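Zapata meditation cushion and mat set: six months on

Posted 23 August 2024

I bought the Zapata set in February, after a winter of sitting on a folded duvet and getting up every morning with one dead leg. I'd been doing breath meditation on and off for years (mostly off, if you looked at my diary) and had decided it was my bed pillow's fault that I couldn't keep it up. So, new kit!

You get a round cushion, a square padded mat to go under it and a cotton bag with a drawstring. The cushion is filled with buckwheat hulls and has a zip down the side so you can take some out. Do this. It arrives stuffed so full that I felt I was perched on a drum, and I slid off the front of it twice in my first sitting. I took out two mugfuls, then another half a week later, and now it holds me just high enough for my knees to reach the mat. Keep the spare hulls in a jar, as they do flatten over time and I've already put a handful back.

The noise surprised me. Buckwheat rustles, and when you're trying to follow your breath at six in the morning a rustle is a big event. I found it maddening for the first fortnight. After that it became quite useful, because it told me every time I'd started fidgeting, and I fidget a great deal more than I thought.

The mat I'm less keen on. The padding is fine under the knees but my ankles still feel the floorboards after 20 minutes, and on a smooth floor the whole thing creeps forward. I've put a bit of rubber rug underlay beneath it and that's sorted the creeping. The ankles get a rolled towel.

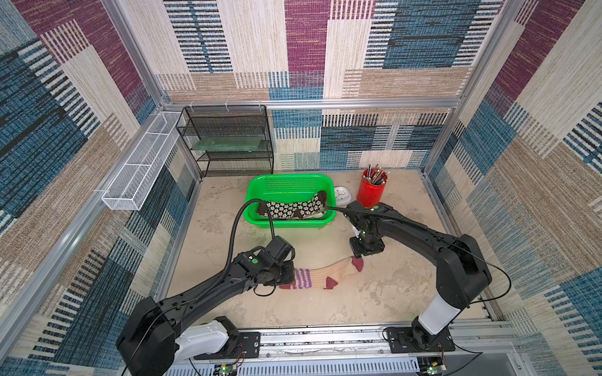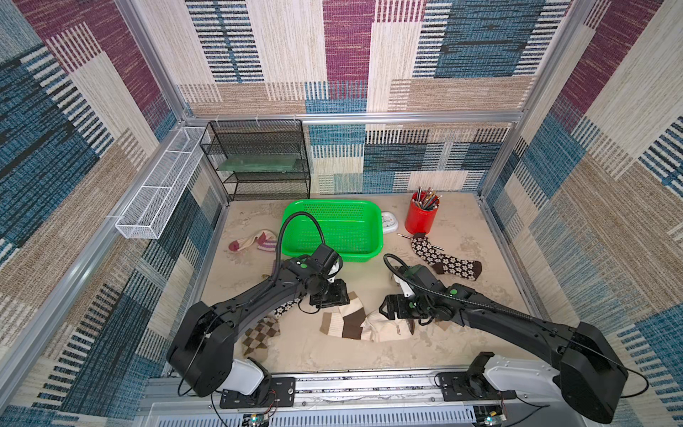 Not everyone gets on with buckwheat. A reader from Resbridge wrote in after my first notes on the set to say that she'd sent hers back within the month and gone for the Fisside bench instead, since kneeling spares her hips and a bench makes no noise at all. She added that she sits for longer on it than she ever managed cross-legged, and that I should try one before I wrote another word about ankles. Fair enough!

I did borrow a Fisside for a weekend. It's lovely for the back, I'll give her that, but the slope of the seat tipped me forward and I spent most of each sitting thinking about my shins. If you have cranky hips it might be just the thing. Mine are all right, so back to the cushion I went.

Washing: the outer cover comes off and goes in at 30. It shrank very slightly the first time and was a wrestle to get back on. Don't wash the inner bag with the hulls still inside, obviously.

Has it made me meditate more? A bit, yes. I leave it out in the corner of the bedroom where I have to step round it, and four mornings out of seven I sit down on it. The other three I step round it.

I bought mine from Rurnero, who do the cushion on its own as well. If I were starting again I'd get just that and use a folded blanket underneath. The plum colour fades near a window, so go for the grey.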